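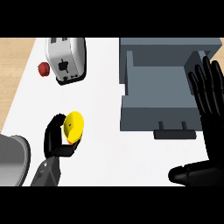
The Storudham staff kitchen serves breakfast and lunch to employees on both shifts, and in September it began preparing for the introduction of a two-armed robot at the cold counter and the toast station. Before any equipment is installed, each task is built and tested in simulation by the Gulleck automation office, and kitchen staff review the results on screen. In the view shown, the left hand holds a flat yellow disc by its rim while the right hand is held open at the other side of the counter, its fingers close to a gray cabinet with a bar handle. A silver toaster stands farther back on the white countertop. The model leaves out most of what a working kitchen contains, and staff have been asked to say which of the missing items matter.

Kitchens and Catering | Automation at Work | Staff Galleries

This page is kept for employees of the Storudham site and for visitors from other Gulleck locations. It accompanies the notes on working arrangements issued to the kitchen team on Feb 24, 2023.

The review sessions

The kitchen team has 14 members, of whom six work the early shift. All have been invited to the review sessions, which take place in paid time and are led by Sidra Kakakhel of the automation office. A session runs for one hour. Staff watch a task from start to finish, then watch it again with the option to stop at any point and ask for a change. Requests are written down in the words of the person who made them and are answered in writing before the next session.

By the close of the first round the office had run 554 trials of the counter tasks in Ollon, the simulation software used at the site. Results are posted by the door of the kitchen office, including those for trials that failed. Grip on thin, flat items has received the most attention from staff, who handle plates and lids throughout the shift and know how often they are set down at an angle.

What changes for the early shift

The first tasks under consideration are the laying out of tableware, the loading of the toaster, and the opening and closing of low cabinets. These are repeated many times each morning and account for much of the bending and reaching reported by the team. Cooking, seasoning, the handling of knives and all contact with customers will remain with staff.

Haris Butt, the early shift supervisor, asked that the start time of the shift remain as it is for the first eight weeks of operation. This has been agreed. Any later change to hours will follow the usual period of notice. No position in the kitchen will be removed as part of the present project, and the office has confirmed that vacancies arising during the trial period will be filled in the normal way.

Some members of the team have expressed concern about working next to a moving arm in a narrow space. The counter will be marked to show the area in which the robot may reach, and a stop button will be placed at each end. Any employee may press it at any time and will not be asked to justify having done so.

New duties and training

Two roles have been added to the kitchen rota. The counter lead checks the station before service and signs the daily sheet. The second role, that of task reviewer, is held for one month at a time and includes regular meetings with the automation office. Uthai Kaewsai is the first counter lead, and Usman Rana is the first task reviewer. Both roles carry an allowance.

"I have set up this counter for years and I did not have to explain it to anyone," Mr. Kaewsai wrote in his notes for the team. "Now I am asked why the cups go on the left, and sometimes I have to think about the answer. I would like the others to be asked as well."

Training is provided by Orakzai, the contractor responsible for installation, and covers safe approach, cleaning of the hands and forearms, and the steps to follow after a stop. Staff who prefer not to work at the station may ask to be assigned to the hot line or to dish return. Such requests should be made to the shift supervisor.

Comments and access

Comments on the simulated tasks may be left in the book at the kitchen office or sent to Tarmo Liepiņa, site services. Comments may be unsigned. Employees who wish to attend a review session should give their name to their supervisor, who will arrange cover. Visitors are admitted outside service hours only.

Back to Staff Galleries | Previous | Next | Site Services | Contact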